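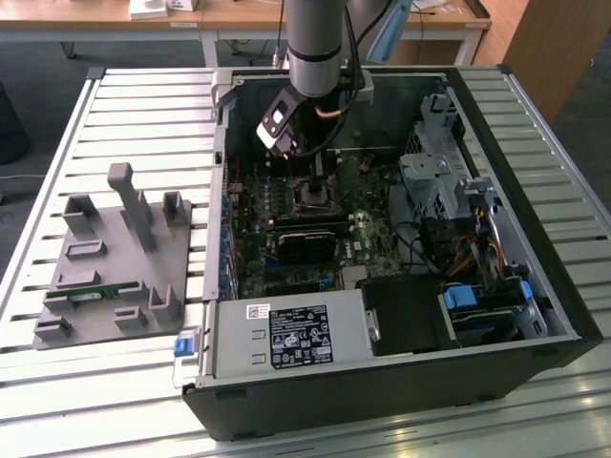 An open computer case on the work table.

THE ARREARS OFFICE

The Municipal Office of Unclaimed Correspondence in Drevport occupied the third floor of the old customs house, and its rules were posted on the inside of every door. Letters were to be held for 40 years. After that term they were to be read once, by one officer, and destroyed.

Hok-lam Lo had served as Reading Officer since May of the previous year. His predecessor, Mrs. Momier, had left him a brass lamp, a letter opener and a written instruction not to keep anything. He had signed the instruction and returned it to the Director, as required.

The letter numbered 63 in that quarter's schedule was addressed to a Miss Chien, Harbor Road, with no house number. The envelope was thin and had been sealed with more glue than it needed. Officer Lo opened it at his desk in the usual manner and entered the time in the register.

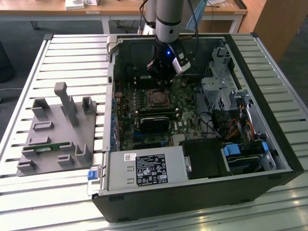
The writer asked Miss Chien whether she still intended to take the Navero ferry on Saturday. If she did, he would be at the rail with both suitcases. If she did not, she need only stay at home, and he would understand the matter to be closed. He had signed with an initial. A ticket was folded inside, one way, paid in full.

Officer Lo read the letter once. He then did a thing for which the rules made no provision – he took down the city directory and looked for the name.

There was one Chien on Harbor Road. The entry gave her occupation as seamstress, retired. 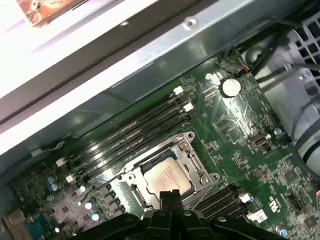 The processor in its open socket.

The Director received his request at 5 o'clock and considered it standing up. She observed that the office had destroyed more than 1000 letters in her time and had delivered none. She asked what good he supposed it would do the lady.

"I could not say, Director," he replied. "It is addressed to her."

She looked for some time at the envelope. The request could not be approved, she told him, and it could not be refused either, as no form existed on which to refuse it. She advised him that the tram to Harbor Road ran until nine.

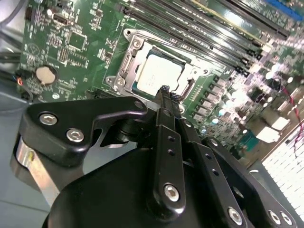
He found the house by its window, where a sewing machine stood under a cloth. The woman who came to the door was small and wore her glasses on a cord. Officer Lo stated his name and his department. He held out the envelope with both hands, and she put on the glasses to read her own name.

"He never did learn the number," she said, and went to find him a chair.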